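A Saturday at the Fernia Wellbeing Open Day

14 shares | 3 comments

I had wanted to see the Fernia center for a long time. It is in Pitum, in the old spa house, and once a year in October it opens its doors to everybody without an appointment.

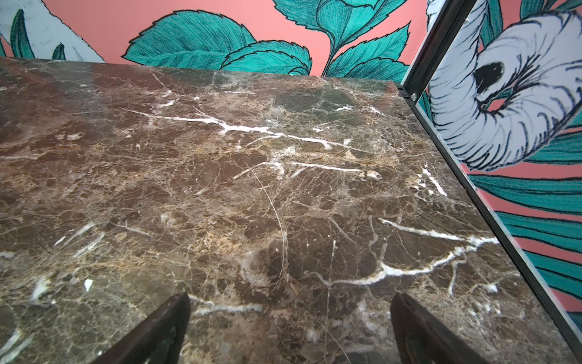 Debnath

I took the early bus and arrived before ten. At the entrance I received a paper program and a sticker for my coat. The program had 20 short sessions, most of them for free, and it was necessary to put your name on a list for the small rooms. I wrote mine for breathing and for the sleep talk. The cooking class was already full.

The breathing session was in a room under the roof. We sat on chairs, and I was glad about this, as my knees do not like the floor. The teacher asked us to breathe in while she counted to four and to breathe out while she counted to six. After some minutes I noticed that my shoulders had come down. The man next to me fell asleep, and she let him sleep until the end.

After this I went to the sleep talk in the main hall, which has 70 seats. People were standing along the wall. Much of the advice I knew from before: go to bed at the same hour, keep the telephone in another room, no coffee after lunch. New for me was the idea of a "worry page." You write down in the early evening what troubles you, and beside each point one small thing you can do tomorrow. I have tried it for four evenings. Two times I slept well and two times as usual, so I can't say much yet.

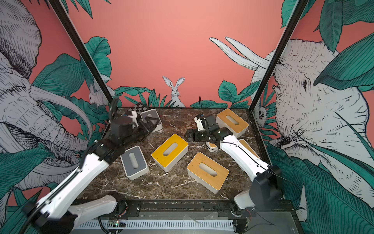
Tissue boxes on the marble table, with the jungle wall behind.

Lunch was lentil soup with bread. It needed salt, but the bread was very good. I shared a bench with two sisters who come every year by train, and they told me that the first open day had almost 600 visitors and that it was too crowded to hear anything. This year it was calmer.

In the afternoon there was a guided walk in Vakwood, the forest that begins behind the parking lot. We were asked to walk without talking as far as the stream. At first this felt strange to me – I am a person who talks – but then I heard a woodpecker, and later the wind high up in the trees while down on the path it was quite still. The whole way is 3,000 steps, said the guide, and she repeats it every morning before work. Bring real shoes. The path goes down steeply near the stream and there are many roots. 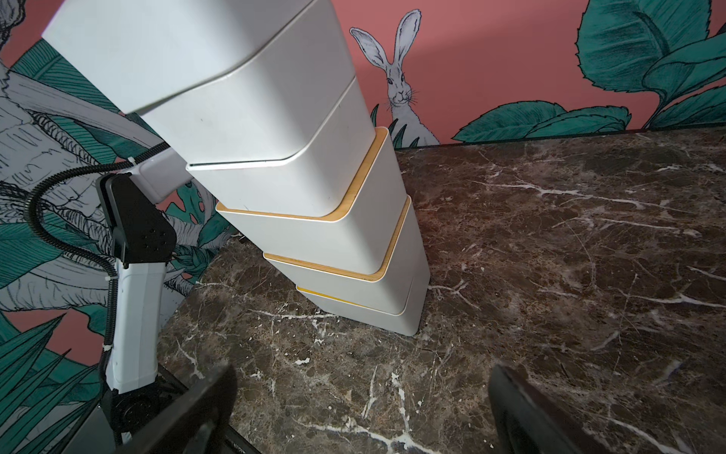

What it costs and how to get there

The open day itself is free. The soup is paid in cash only, and there is no cash machine near the center, so please think of this before. From Pitum station it is a short walk uphill, or you take the bus to the last stop. The bus back is not frequent on Saturday – I waited a long time in the cold.

The small rooms are upstairs and I did not see an elevator. If stairs are difficult for you, it is better to telephone first and ask. The main hall is on the ground floor.

For the regular courses you must register at the front desk. I put my name down for the Monday breathing group, and they will write to me when a place is free. Next year I will go straight to the list for the cooking class.

Share this | 3 comments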